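From: Aslak Magnusson
To: greltow-household list
Subject: Re: [greltow] Receipts, again

Njål Haugland wrote:

> Hi all,
>
> I went to do the September reimbursements last night and opened the drawer under the kettle. There is no longer a drawer under the kettle. There is a solid block of paper with a handle on the front.
>
> I got 59 slips out of it before I gave up, and 2 of those were for the same bag of rice. One was a takeout menu. Some of them are folded so small I had to use a butter knife.
>
> Could we please agree on ONE way of keeping these? I don't care what it is. A box, a spike, a shoebox, a goat. I just want to be able to read the totals without ironing anything.
>
> Also the Grorwood invoice for the shelves is missing. It's for 277 and I would like it back in my life.
>
> Njål

Njål,

I read this standing at the drawer in question, which I had just tried to close with my hip. So, point taken.

I'll own up to the menu. I'll also own up to most of the folding. I fold things when I'm on the phone, and the receipts are what's there. If you find one shaped like a hat, it's from the long call with the water company and it should still be legible on the brim.

On the goat: Greltow's lease says no livestock, I checked.

My proposal, which I've been trying out at the big table since your message came in:

- **One clear plastic container.** The old one from the pantry, lid optional. The whole trouble with the drawer is that you can shut it and feel fine. With a see-through tub you have to look at what you've done.
- **Paper goes in as is.** I know you want them flat. I want them flat too, in the sense that I want to learn Portuguese. If we make a flattening rule, people will stuff them in coat pockets until they have time to flatten them, and then we're washing them again. In at the end of the day, crumpled or not.
- **Whoever does the sums does the flattening**, once a month, with a mug of something. Put the heavy Osagie cookbook on top overnight. I did this with a batch in the spring and it came out nearly respectable.
- **Initials on the back in pencil.** Pen bleeds through the thin ones. Ask me how I know, or ask the Wavine subscription, which we may have paid for twice.

The light green paper is a separate headache. It doesn't take a fold so much as hold a grudge. Press it down and one corner comes up to see if you've left yet, and the long narrow bits curl until you've got a small boat with printing on the inside. I'd say those can skip the cookbook altogether and just live in the tub until you need a number off them.
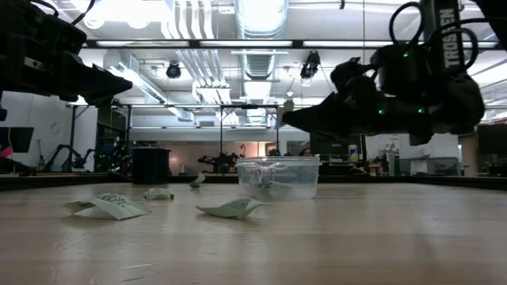
As for where it lives, I'd vote for the end of the table nearest the window, and not on top of the fridge, where things go to be forgotten along with the fondue set. The counter by the kettle is out too. That spot has a history.

I've been through my coat, my other coat and the bag I take swimming, and there's no Grorwood invoice. There's more than one candidate left, though. It could be inside the shelf manual, which I put somewhere safe, or it may be propping up the short leg of the shelf itself. I remember folding something to about the right thickness and being pleased with the result. I'll look tonight, but somebody will need to hold the shelf while I do, and the jars should come off first.

If anyone objects to the tub, say so on here before the next big shop. No reply counts as a yes, and so does a reply that's only about the goat.

Aslak

P.S. The drawer is now jammed open about a hand's width. Mind your hip.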